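The small trash and the Friday rule

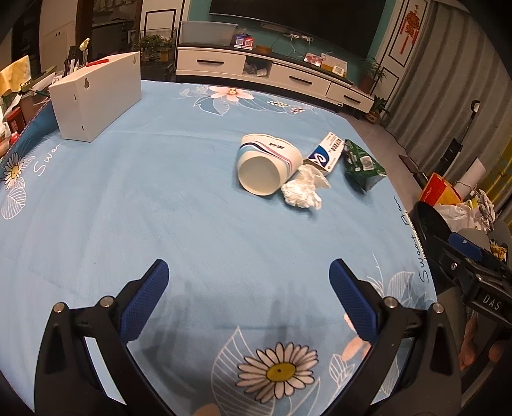

I started this habit in July, when my cousin Mizanur Seneviratne stayed with us for two weeks and asked me, very politely, if I ever throw anything away. I was a little offended. Our apartment is clean. The floor is clean, the sink is clean. But he was speaking about the small trash, the kind that you put down "only for a minute" and then stop seeing.

For me it is always the same family of things. A paper cup, a used tissue, a wrapper from some snack, a little carton that had something in it. They come to rest on the blue cloth with the daisies, which I bought when we moved to Samarholm, and which I like very much. It has big flowers in pink and cream colors, and leaves drawn with white lines. With so much pattern, trash can stay there a long time before my eyes complain.

So now I have a rule. Every Friday, before I cook dinner, I set the kitchen timer for 25 minutes and I go through the apartment with one bag for paper and one bag for the rest. Clean cardboard I make flat. Tissues go in the rest, and also wrappers, because in our building they do not accept them with the paper. About paper cups I was not sure. I wrote to the building office and they answered that cups also go in the rest, as they have a thin layer inside. I had been doing it wrong for years, sorry to everybody.

When the bags are tied, I shake the cloth from the balcony. Crumbs are a bigger problem than I thought. Then it goes in the wash, inside out, with cool water, so the flowers keep their color.

My husband thinks a timer is too serious for this work. He prefers to pick up one thing each time he stands up, and I must admit his side of the room looks good. Maybe I will try his way in the winter, but I would still keep the Friday bags.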